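Mixing bowl

A mixing bowl is a deep, open vessel used to combine ingredients before they are cooked, baked or served. It differs from a serving bowl mainly in its proportions. The walls are higher, the base is usually narrower than the rim, and the inside curves without a sharp corner so that a spoon or whisk can reach all of the contents. Mixing bowls are sold singly and in graded sets, and they are made of earthenware, stoneware, glass, metal, wood or plastic.

Contents
1 History
2 Materials
3 Nesting sets
4 Sizes and measures
5 Care and storage
6 Other uses
7 See also

History

Large open bowls for preparing food are among the oldest household goods. Early ones were carved from wood or shaped from clay, and the same vessel often served for mixing, rising and eating. Bowls made only for mixing became common in Europe and North America as factory pottery grew cheaper in the nineteenth century. Many of these were yellow or buff earthenware with a thick rolled rim, a light outer pattern and a white glaze inside.

Heat-resistant glass bowls came into home kitchens in the first half of the twentieth century. Stainless steel, already used in hospitals and restaurants, followed as prices fell. Plastic bowls spread after the Second World War, first in pale colors and later in strong ones. In her survey of home kitchens, Halima Adeleke argues that the plastic bowl changed baking with children more than any other tool, as it could be dropped without much loss.

Materials

Earthenware and stoneware bowls are heavy and stay in place while dough is worked. They hold a steady temperature, which suits yeast doughs. The glaze can chip, and a crack in the glaze may let moisture into the clay.

Glass does not take on smells or stains, and the cook can see dry flour left at the bottom. Tempered glass resists knocks but can shatter if it is damaged at the rim.

Stainless steel is light for its size and cools quickly in a refrigerator or over ice. It is the usual choice for whipping cream and egg whites. It cannot be used in most microwave ovens. Copper bowls are also used for egg whites, as small traces of the metal help the foam hold.

Wood is now used mostly for salads and for shaping bread. It should not be soaked.

Plastic bowls are usually made of polypropylene or melamine. Both are light and keep color well. Polypropylene bends a little under pressure, while melamine is stiff and has a feel closer to china. Oily foods can leave a film on plastic, and this may spoil whipped egg whites if the bowl is not washed thoroughly beforehand.

Nesting sets

A nesting set is a group of bowls of the same shape in graded sizes, so that each one sits inside the next. The main purpose is to save cupboard space. A set may have as few as three bowls or more than eight. The step between sizes has to be large enough for the bowls to separate easily, and small enough that the rims sit close together. If the walls are too steep, air and moisture between the bowls can make them stick.

Color coding is common in plastic sets. Some makers use shades of one color from dark to light. Others give every bowl its own color, often in the order of the rainbow with red as the largest. Lesia Semeniuk, writing on kitchen goods for the trade guide Prustance, notes that cooks soon begin to name the bowls by color instead of by volume, and that recipes passed around within a family may do the same. 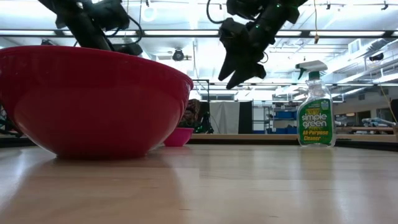
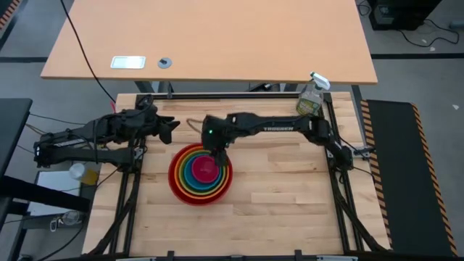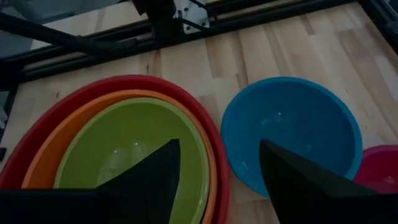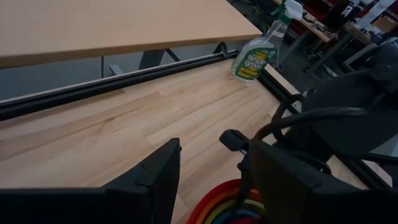 Sizes and measures

There is no single standard for mixing bowl sizes. In the United States, volume is given in quarts, and in most other countries in liters or milliliters. The stated volume is usually measured to the brim, so the working volume is smaller. A bowl marked 2000 milliliters is suitable for a cake batter of a little over half that amount. Small bowls of 500 milliliters or less are known as prep bowls and are used for spices, chopped herbs or a single beaten egg.

Some bowls carry measuring lines on the inner wall. These are less exact than a measuring cup, as a small error in height makes a large difference in a wide bowl. The maker Fladel dropped the lines from its home range for this reason but kept them on bowls sold to schools.

Other features include a pouring lip, a handle, a rubber ring on the base and a fitted lid. A lip is useful for thin batters but prevents a flat lid from sealing unless the lid is cut to match.

Care and storage

Glass, steel and most plastic bowls can go in a dishwasher. Plastic bowls are normally placed on the top rack, away from the heating element. Melamine should not be heated in a microwave oven. Wooden bowls are washed by hand, dried at once and rubbed from time to time with food-grade mineral oil.

Bowls should be fully dry before they are nested. If two bowls become stuck, the inner one can be filled with cold water and the outer one set in warm water for a few minutes. This works well for steel and plastic. It is riskier with glass, where a sharp change in temperature can cause a break. Ceramic bowls are often stored with a cloth or sheet of paper between them to protect the glaze.

Other uses

Nesting bowls are widely used as toys and teaching aids. Young children sort them by size, match colors and learn that a larger bowl will not fit inside a smaller one. Toy versions often have holes in the base for water play.

Outside the kitchen, mixing bowls are used for plaster, paint, papier-mâché and hair dye. A bowl used for any of these should not be returned to food use. Potters and paper workers also use the outside of a bowl as a mold.

See also

Batter
Colander
Dough trough
Mortar and pestle
Whisk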